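The Long Table Returns to Dratach

On Monday evenings in Dratach, the line outside the old freight hall starts to form before six. Most people bring a bowl from home. Inside there is one table, made of trestles pushed end to end, and it seats 100. Nobody gets a private corner, and there is no menu to argue over. You sit in the next open seat and eat what is being served.

Communal dining never fully went away in this part of the country, but it had become a thing for weddings and funerals. The railroad canteens closed when the freight yard shrank, and the union hall stopped serving lunch a few years later. For a long time the only place to eat with strangers was the bus station in Promport, 11 miles down the road, where the coffee came from a machine.

The freight hall suppers began in May with a donated stove and a plan to run for 4 weeks. They are still going. The price is whatever people can put in the tin by the door, and the kitchen plans its shopping around what the tin held the week before. A good Monday pays for meat. A thin one means beans, onions, and bread from the day-old rack.

The dish that made the suppers popular was udon. One of the early cooks had learned to make the noodles while working on a fishing boat and thought they would be cheap to produce in large amounts. Flour, water, and salt cost very little. The dough is too stiff to knead by hand in that quantity, so it goes into heavy bags and gets pressed underfoot, the way many home cooks do it. It rests for two hours, then it is rolled, folded, and cut. 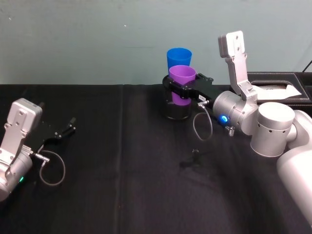

Regulars say the noodles are better in cold weather, when the dough can rest longer without going slack. The broth changes more than the noodles do. In summer it is light and served with cucumber. By late fall it has turned into something closer to a stew, with cabbage and pork, and a purist might not recognize it.

Seating is the part that newcomers find hard. People who arrive as a couple are often split up, and families with older children may end up at opposite ends of the hall. The rule was made to keep the line moving, but it changed who talks to whom. Retired yard workers sit beside nursing students. A man who came to complain about the parking ended up washing pots, and he still complains about the parking.

There have been problems. The heating in the hall is poor, and the landlord has asked for a higher rent twice. Some neighbors dislike the noise of benches being dragged across the floor at ten at night. In Promport, a similar supper opened in a school gym and closed after four months, mostly for lack of cooks. Feeding a crowd is hard work, and the people willing to do it every week tend to be the same few.

Dratach has tried to get around that by keeping shifts short. A cook signs up for two Mondays and then must take two off. Anyone who has eaten there can be asked to peel vegetables, and most agree when asked. The kitchen opens at three in the afternoon, and the onions are usually done by four.

The next change will be a second sitting at eight, meant for people coming off the late shift at the cannery. They will get the same broth, and the noodles will be boiled fresh.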